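How to Test a Table-Clearing Chore in Simulation

Posted July 3, 2019

Putting groceries away is one of the chores people ask about most. Two-arm robots can do parts of it, slowly, and the parts they fail at are easy to find on a simulated table before you spend money on hardware. These steps use the Stindora scene files, but any simulator with two arms and a table will do.

Step 1. Pick the goods
Mix shapes. Boxes are easy to grip from the side. Short round cans roll if the fingers close off center. Keep to five items for the first runs.

Step 2. Set the views
You want one view of the whole table and one close to each gripper. Save all of them for every run. Start with the grippers open.

Step 3. Check the start position
Look at every view before you press run. In the second picture the Jell-O box, the cans and the red cube are standing on the table. The other three show open grippers and no goods between the fingers.

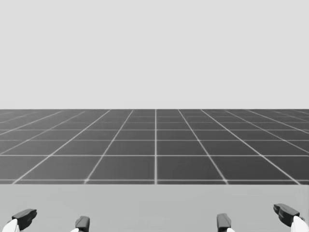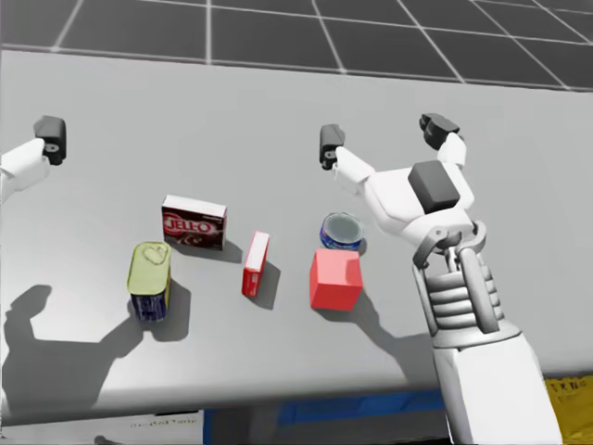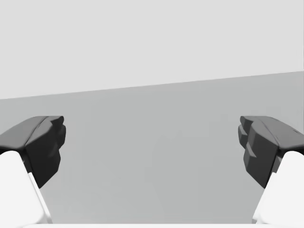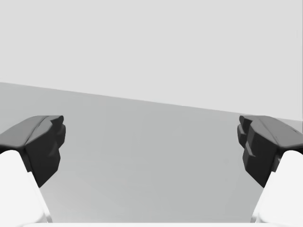 Step 4. Run and score
Do 242 runs with the goods moved a little each time. Count a run as passed only if every item ends up in the bin upright. Log drops and time-outs separately.

Step 5. Read the results
Our Gedus controller passed 9 of its first 242 runs. Most failures were on the round can. A person clears the same table in seconds, so we would not call this chore solved. Fix the grip on the worst item first, then run the full set again.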